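Bench diary, Sunday, Zoltaddale
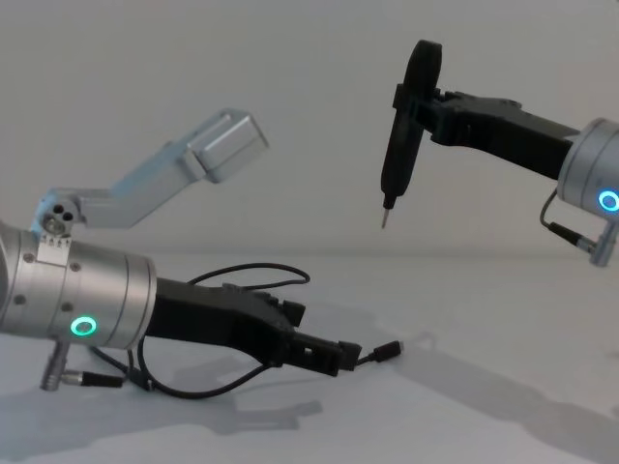
Wesley Tirkcombe

Back to comparing grip settings. Screwdriver in the right gripper, clamped near the top, bit down. Small cable connector in the left. Ran the Lekon controller at 1,523 first, then 1,655. At the lower value the driver body turned slightly in the fingers under load. At 1,655 it held. Did not try 2,000 with the connector. Left wrist camera bracket needs its angle logged before the next run. Urio firmware still to do, four settings left.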